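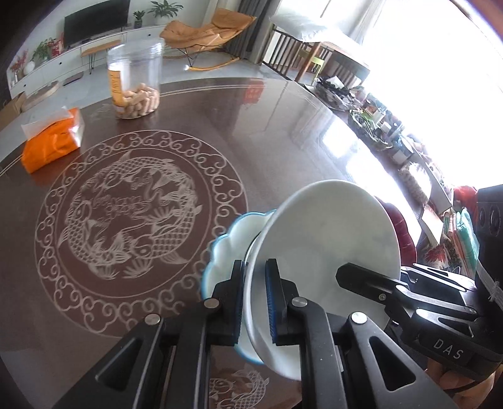

Torbjørn Dalen told me before I had even sat down that ribbed pads are the only thing he'd keep if he had to start over, and that I could put that at the top of the article if I liked. So there it is!

I'd gone to Edville to talk about grippers. Specifically the hand-held kind, the ones you carry around the house and do chores with so that an arm can learn the same chores later. Torbjørn and his colleague Delwyn McPhee have spent the months from February on comparing two of them for a small outfit called Camenzind, and since I've been fighting with my own pads all summer I had a long list of things to ask.

The two tools go by the names Fullach and Zerkholm, after the people who drew them up. Fullach is the stiffer one. Zerkholm has more play in the linkage, and Delwyn loves it while Torbjørn puts up with it.

"It gives a little when you get the angle wrong," Delwyn said. "And you always get the angle wrong. You're standing over somebody's coffee table with your elbow up by your ear."

"Then learn the angle," said Torbjørn, from the other side of the room.

This went on for a while (they share an office, I should say, and I think they've had this conversation before).

I asked about dishes, which is where my own attempts fall apart. Bowls especially. You can go in with one finger inside the rim and the other on the outside, and if the pads are smooth the whole thing swings around the moment you lift. Stack two bowls and it gets worse, because now there's a surface between them that you aren't touching at all. Delwyn nodded through all of this.

"The inner bowl is the one you think you're holding," she said. "The other one is going along with it out of friendship. So you squeeze harder, and then the glaze starts to slip on the pad, and now you've made it worse by trying."

What do they do about it? Mostly they changed the pads and slowed down. The smooth silicone ones came off in the second week. Flat foam lasted a bit longer, and Torbjørn still has a soft spot for foam on cardboard and bread. For glazed dishes they went to ribs and never went back. He told me he prefers the ribs running across the direction of slip, and he got up to show me with two coffee mugs and his bare hands, which was more convincing than I expected.

They ran 3177 grasps in all, and 1677 of those were on kitchen things. I asked for the failure count on stacked dishes with the ribbed pads, and Delwyn scrolled for a while and came back with 51. I asked if that was good. "It's good for stacks," she said. "For single cups I'd be embarrassed."

We got onto cameras after that, which I hadn't planned. I'd always figured more light was better, but Delwyn says a big window gives her more grief than a dim hallway. Shiny tabletops are her other complaint. The exposure goes after the bright patch and the thing you care about gets murky, and she would love a lab full of matte gray tables. Torbjørn doesn't want one. "People own shiny tables," he said. "People own glass tables with pictures on them. If your camera can't cope with that, then fix the camera."

I'm with Torbjørn there, though I did notice he isn't the one who sorts the footage.

The controller side was shorter. They tried replaying the same recordings on an arm with the two control settings they had, a soft one and a stiff one. The soft one was kinder to the dishes and worse at putting them down where they belonged. Delwyn thinks the answer is to switch partway, stiff while traveling and soft for the last little bit before contact. Torbjørn thinks it's too early to say, and he'd like to rerun the whole kitchen set first, with fresh pads, because the old ones had picked up cooking oil by the end and he doesn't trust the last batch.

So which gripper would they buy? I tried to get a straight answer out of both of them. Delwyn said Zerkholm, right away. Torbjørn asked whether he could have the Fullach body with the Zerkholm fingers, and when I said no he went quiet and started hunting for a screwdriver.

I've ordered ribbed pads. They come in packs of two, and Delwyn says to wash them with dish soap before the first use and let them dry overnight.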